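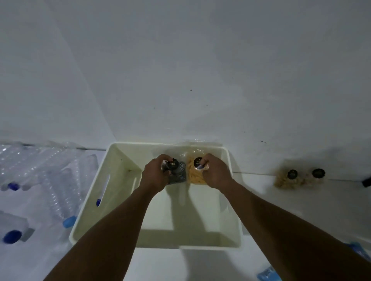 Rosaura reckons we should send the Pander kit back before the trial runs out, and she left me a note on the bench to that effect: too much fiddling for what it costs, and the grip presets are all built around boxes. I'm not there yet, so I'm writing my side down while it's fresh.

18th September. Bin packing, snack bags, day 4 of the Pander trial.

Stuck with the bags that have the round black lids (the Kuping Gajah and the orange-yellow ones) and I'm so glad we did! They're a rotten shape for a preset - hard on top, floppy underneath - and that's exactly what Gumley will be sending down the line if they sign. Two bags side by side against the back wall of the cream bin is my target layout. Easy by hand. The Pander planner wants to drop the second one on top of the first unless you widen the spacing, and that setting is buried 5 menus deep. Five!

Ran 26 picks on the default profile. Lost 7 of them, nearly all at the lid, where the fingers close a touch too high. Lowered the approach height and went again, didn't log that batch properly (my fault, I was on the phone to Adholm about the invoice).

Things I like: the teach mode, the quick-change fingers, the fact that support answers email. Things I don't: clear plastic still confuses the depth view, and the license is per arm.

Fasil, can you ask Apaza if they'd quote for the same job? Rosaura would feel better with a second price and so would I. Bottles next, once I've found the wider fingers - I think they're in the drawer under the printer.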